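Laurinda Moreira
16 Jul 2018

I promised a few of you a thread on translating menus from Portuguese to English. I have finished a long one for a café called Laleo, so it is all fresh in my head. It will be long. Please get a coffee first.

For the new people: I am a translator. Most of my work is contracts and manuals for water heaters. Menus are the small jobs I take between the big ones, and they are the ones my mother asks me about.

The Laleo menu has 31 items. My first menu, for a restaurant named Bustis, was much shorter and took me double the time. I was afraid of every word. I also charged by the word, and that was a mistake I will come back to.

First thing I do: I go and eat there. If I can't go, I ask the cook to send me the ingredients of each dish in normal sentences. "Bacalhau à Brás" is three words on paper. I need to know there is salted cod, potato cut like matches, onion, egg, and olives on top.

Then I decide which names stay in Portuguese. My rule is simple. If the visitor will have to say the name to the waiter, the name stays. The English goes under it, smaller.

So: "Caldo verde. Potato soup with shredded greens and a slice of chouriço." I do not write "green broth." I have seen "green broth" in many places and I would not order it either.

Couve galega is a problem of its own. Some people write kale, some write collard greens, some write cabbage. I wrote "collard greens" for Bustis and an English couple asked the owner what that was. Now I write "greens" and everybody eats the soup.

Fish is the hardest part. The same fish has one name in Lisbon, another name in the Algarve, one in England and one in the United States. I keep a list with the Latin names in the middle, as a bridge. I started it in February of my first year and I still correct it.

Robalo is sea bass. Dourada is gilthead bream, but "sea bream" is enough for a menu. Peixe-espada preto is black scabbardfish. It doesn't sound nice in English and I can do nothing about it.

Please be careful with espada and espadarte. Espadarte is swordfish. Espada, on Madeira, is the black scabbardfish. The dictionary can push you from one to the other in a second, and the guest will get a fish he did not ask for.

Meat now. "Bife" is a false friend that looks like a real friend. It comes from the English word beef, but on a menu it means a steak, and it can be a steak of other things. Bife de peru is turkey. "Turkey beef" is on a wall not far from my house.

"Prego" is a steak sandwich. It is also a nail. The automatic translation likes the nail very much.

"Entradas" are starters or appetizers. "Entries" is for a competition and "entrances" is for a building. For American spelling I use appetizers, and then I must remember that "entrée" in America is the main dish. I avoid entrée completely.

And please write a clear line for the couvert. The bread, the olives and the little cheeses that come to the table are paid for if you eat them. A tourist who doesn't know this gets angry at the bill, and the waiter is the one who has to hear it.

My line is: "Bread, olives and cheese are charged only if you choose to have them." Mr. Niskanen, who bought the second restaurant I worked for, wanted to put "complimentary" because it looked more elegant. We had a serious conversation about what complimentary means.

Coffee. I could write a separate thread only on coffee. A "bica" in Lisbon is an espresso. A "galão" is a tall glass with a lot of milk. A "meia de leite" is in a cup, half and half. For all of them I keep the Portuguese name and put five or six words in English below.

"Garoto" is a small espresso cup with coffee and milk. It is also a little boy. You can imagine.

The part of Laleo's menu that took me the most time was the breakfast page. You would think it is the easy page. The words there are so small that there is no room to explain anything.

"Torrada" is toast, with butter, on thick bread. "Tosta mista" is a toasted ham and cheese sandwich. Both have toast inside the word, and people order one and receive the other. On the new menu they are not next to each other anymore. I asked the owner to move them and he agreed.

"Folhado" means made with leaves, in layers, so I use "flaky pastry" or "puff pastry," depending on what it really is. I ask the baker. The word "leafy" is for salad.

Then we come to a word that you think needs no translation at all. 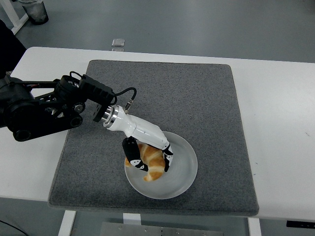

Croissant, the layered kind. No English line needed under this one.

In Portugal you can meet two very different things with this name. One is the French style, with thin layers. The other is more like a brioche, soft and a bit sweet, and people in the north love it. If a café sells both, "croissant" alone tells the visitor nothing.

For Laleo I wrote "Croissant (flaky)" and "Croissant (soft, brioche style)." The owner first said it was obvious. I asked him how many times a day he explains it at the counter. He accepted the brackets.

The spelling also: some Brazilian texts use "croassã." In Portugal we keep the French. When I write in Portuguese I keep it too, but I like that the other one exists. It looks like how we say it.

"Misto" after a croissant or a bread means with ham and cheese. "Mixed croissant" is not wrong word by word, but mixed with what? I write ham and cheese. It is longer and it is what people want to know.

About "pastel." A pastel de nata is a custard tart. A pastel de bacalhau is a salted cod fritter, and in the north you will hear bolinho. If you translate both as "pastry" somebody is going to have cod with their morning coffee. Maybe they will enjoy it, but they should be able to choose.

"Pão de Deus" I leave as it is. Under it: "Sweet bun with a coconut topping." I have seen "Bread of God" and it is a correct translation. It only doesn't help you know about the coconut.

Allergens. Here I don't try to be elegant. I copy the official list in both languages and I ask the kitchen to confirm each dish in writing. I am not going to guess if there is milk in a sauce. If the kitchen doesn't answer, I don't deliver the page.

Tools, because I am always asked. I keep my glossary in a plain spreadsheet. I tried a program called Zanitz for 2 months, and it was good for the water heaters but too heavy for menus. It wanted to cut every dish into segments, and the description went away from its name.

On money: don't charge menus by the word. There are very few words and each one costs you an email. I charge a fixed price for the menu, with 3 rounds of corrections included. After that it is by the hour, and I say so before we start.

Ask to see the printed proof. Always. The designer who doesn't read English will cut a line where it is pretty. I once had "Grilled" at the bottom of one page and "octopus" at the top of the next. Also the accents disappear. "Pao" is not a word, and "coco" with an accent on the wrong side is very much a word.

Ask who will update the menu too. The dish of the day changes and somebody has to write it on the board in English at noon. For Laleo I left a sheet with the verbs of the kitchen: grilled, baked, fried, stewed, stuffed. With those and the fish list they can manage most days.

I learned English late, at 31, after other studies. I used to think this was a weakness for menus, as I don't have childhood words for food in English. Now I see one good side. I also stand in front of the counter and need the small line below the name.

Two books of regional recipes helped me more than any dictionary, both from the municipal library and both with no pictures. I will put the titles in a reply when I am home and can read the covers.

If you have a menu word that gives you trouble, send it to me, from Portuguese or into Portuguese. I have no good answer for "açorda" yet. "Bread stew" is what I used, and I'm not happy with it. Suggestions are very welcome.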